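Cuaderno del taller, noviembre. Proyecto Reltent (grupo de tercero)

Sesión de tarde, baño. Tarea de hoy: doblar la toalla de mano y dejarla a la derecha del lavabo. Prevista para la semana pasada, pero no hubo manera de cuadrar horarios con Chepkoech Kinyua, que es quien lleva el control de las pinzas.

Arranque 16:35. Calibración de muñecas, las dos. La izquierda otra vez con deriva, repetir el cero antes de cada tanda y apuntarlo!! (en la anterior no se apuntó y luego no cuadraba nada en el log)

14 intentos. Válidos 2. El resto: la pinza coge la toalla por una sola capa y al levantar se abre el doblez. Chepkoech dice que bajemos la apertura antes de acercar, yo creo que es la altura. Probar las dos cosas pero POR SEPARADO. 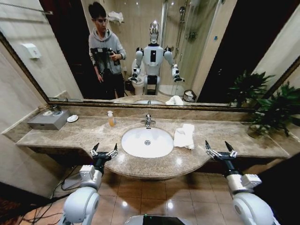

Otro problema, el espejo. El detector saca agarres sobre la toalla reflejada, confianza alta además. Parche de momento: máscara fija a partir del borde trasero de la encimera. Chapucero, si se mueve la base deja de valer. Preguntar a los de Garside cómo lo resolvieron en su práctica, creo que filtraban por profundiad.

Total acumulado del curso: 3.201 episodios, contando los de cocina. Falta etiquetar los de hoy.

Pendiente:
- recoger los cables del suelo, lado izquierdo, antes de mover la base
- alejar el bote del dosificador del recorrido del brazo izq.
- copiar logs al disco, quedan 35 GB
- borrador de la memoria para la muestra de Skunholm, apartado de percepción lo hago yo, el de control Chepkoech
- mirar si la toalla mas gruesa va mejor con las mismas puntas

Mañana mismo sitio, empezar por la altura.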